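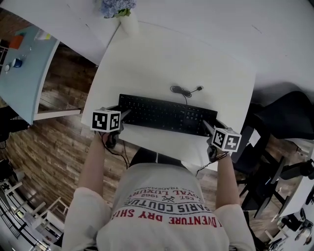 Does a full-size keyboard still make sense on a small table?
It does if you type numbers most days, and the number pad earns its space within the first week.

Trokura Full-Size Wired Keyboard, Black
Item 1021

We've stocked plenty of compact keyboards at Vendmont, and we like them, but this is the one we keep going back to! The layout is the standard one, with the number pad on the right and everything where your hands expect it to be (if you do invoices or spreadsheets, you'll know what a relief that is). It plugs in by USB, so there's nothing to charge and nothing to pair.

The keys have a soft, low sound that we're very fond of. You can type through a phone call and the other person won't complain. The colour is plain black, and it looks right at home on a white desk.

What you get
Keyboard with attached USB cable
2 fold-out feet on the underside
Spare key caps for Enter and the space bar

Cable length: 6 feet
Warranty: 2 years

Cleaning: unplug it, turn it over and tap out the crumbs, then wipe with a barely damp cloth. No sprays, please.

A grey version arrives in November. Orders of 10 or more ship free from our Flesside warehouse.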